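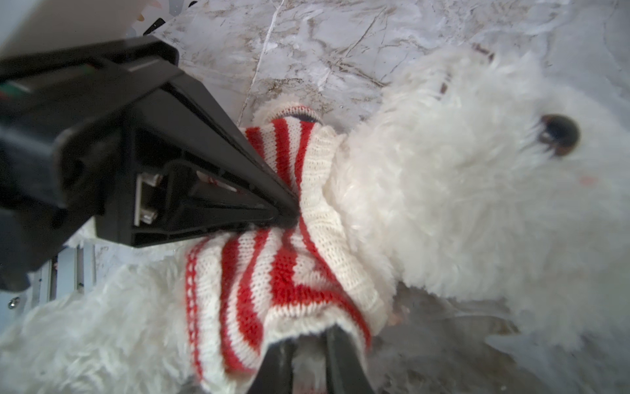
Figure 1. Gripper closing on a knitted sweater worn by a plush toy, seen from the wrist camera.

Unit 4: Planning and costing a handling cell
Handout to go with the second lecture. Lulgate Technical College, 2019-09-28

Bring this sheet to the tutorial, along with your draft budget for the Fairclough brief.

4.1 Start with the item

Most first drafts of a budget begin with the arm, as it is the dearest line. Start with the thing to be picked up. Figure 1 has long fur, a knit that creases when it is pinched, and a fingertip that narrows to a small contact area. Each of these affects what you buy. Soft goods change shape under the fingers, so the opening width you measure on the bench may not be the width you need in use. Loose stitches can snag on edges and screw heads. Fur can hide the outline of the item from a camera set close to it.

Write down the largest and smallest item, the heaviest item, and the softest. If the customer cannot supply samples, put a line in the budget for buying them.

4.2 What goes in the budget

Use these headings in your draft:

Arm and controller
Gripper body
Fingers, including spares
Wrist camera, bracket and cable
Table or work surface
Guarding and emergency stop
Sample items
Fitting and wiring
Staff time for setting up
Training
Yearly upkeep

Fingers are a wearing part. Price them separately from the gripper body and ask the supplier how they are fixed. Fingers held on with ordinary bolts can be changed by your own staff. If a special tool is needed, that goes in the budget too.

Wiring at the wrist moves every time the arm moves. Allow for spare cables from the start, and ask how long a replacement takes to arrive.

4.3 Worked figures

The Fairclough brief gives a ceiling of £2000 for gripping and sensing. The arm is already owned and is left out.

Gripper body, Zerwood quote: £834
Wrist camera, bracket and cable: £700
Two sets of spare fingers at £20 a set: £40
Total: £1574
Left over: £426

The amount left over has to cover sample items, spare cables and fitting. Delivery is not in the Zerwood quote. Several groups last year treated the left-over sum as a saving and then had nothing for fitting – show it as allocated.

4.4 Timing

Quotes on the Estton list run out at the end of January. An order placed after that must be priced again. Work backwards from the date the cell is needed and mark the last day on which each part can be ordered. The camera bracket is often forgotten and is a common cause of delay.

4.5 Questions for a supplier

What is the opening width with the supplied fingers fitted?
Can the closing force be set, and in what steps?
Which parts are held in stock?
Does the camera still see the item when the fingers are closed?
Is a trial loan possible, and who pays the carriage?

Get the answers in writing and attach them to your budget as an appendix.

For the tutorial

Redo the table in 4.3 with a second gripper held as a spare, at the same price. State which lines you would cut or put off to stay under the ceiling, or make the case for raising it. One side of A4.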